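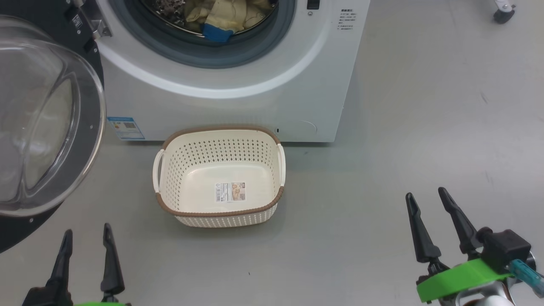
How often should the shared laundry room be inspected?
Once a month, on a Monday morning before the first loads go in, and again after any leak, smell or strongly worded note on the door.

Clomwood Apartments, Laundry Room Checklist, January
Filled in by Alaric Strickland, building maintenance

1. Floor drain clear and draining
OK. Poured a bucket down it and watched it go. One sock recovered from the grate, gray, left foot as far as I can tell.

2. Supply hoses, no bulges or cracks
OK except unit 4, where the cold hose has a kink behind the machine. Whoever keeps shoving unit 4 against the wall to make room for a folding chair, please find another place for the chair.

3. Shutoff valves turn by hand
Three do. The one by the window turns if you have had breakfast. On the list for replacement.

4. Machines level, feet locked
OK. Unit 2 used to walk during the spin cycle and had made it halfway to the door by Thanksgiving. Feet reset and lock nuts tightened.

5. Door gaskets clean and free of splits
Pass, with a grumble. Wipe the fold at the bottom after your last load and leave the door open a hand's width. The smell people write to me about lives in that fold, and it pays no rent.

6. Door closes and latches without force
OK on all units. If it won't latch, there is cloth in the way. Pushing harder is how we came to buy a new latch from Dasetti last spring.
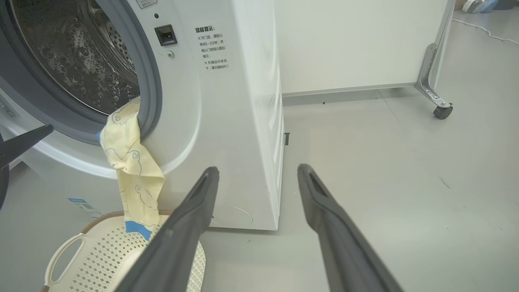 The part was cheap enough. The visit to fit it came to $288, and you all paid for it in a small way, so please tuck everything in before you close up.

7. Filters cleaned
Done. Found coins, a guitar pick, and a house key. The key is in the office. The coins have gone toward coffee.

8. Outlets and cords
OK. Test button on the wall outlet trips and resets as it should. The extension cord that appeared behind the dryer has been taken away again. It can be picked up at the office by anyone willing to say it's theirs.

9. Dryer vent and lint screens
FAIL. Screens were fine but the duct behind the Rumik dryer was packed at the elbow. Cleared it and ran an empty cycle for 30 minutes, good airflow at the outside hood. Next check moved up.

10. Fire extinguisher
Gauge in the green, tag in date. It had a sweater drying on it. Moved the sweater.

11. Lighting and exit path
One tube flickering over the sink, replaced. Path to the door was blocked by a drying rack – same rack, same spot as last time.

12. Detergent storage
Lids on, top shelf, out of reach of children. The unlabeled jug is gone. I didn't smell it to find out, and I don't suggest that as a method.

13. Emergency number posted
Reposted. Call Zalewska Plumbing for water on the floor and extension 1535 for anything else. A cycle that runs longer than you'd like counts as neither.

Still open: hose on unit 4, valve by the window, owner of the rack.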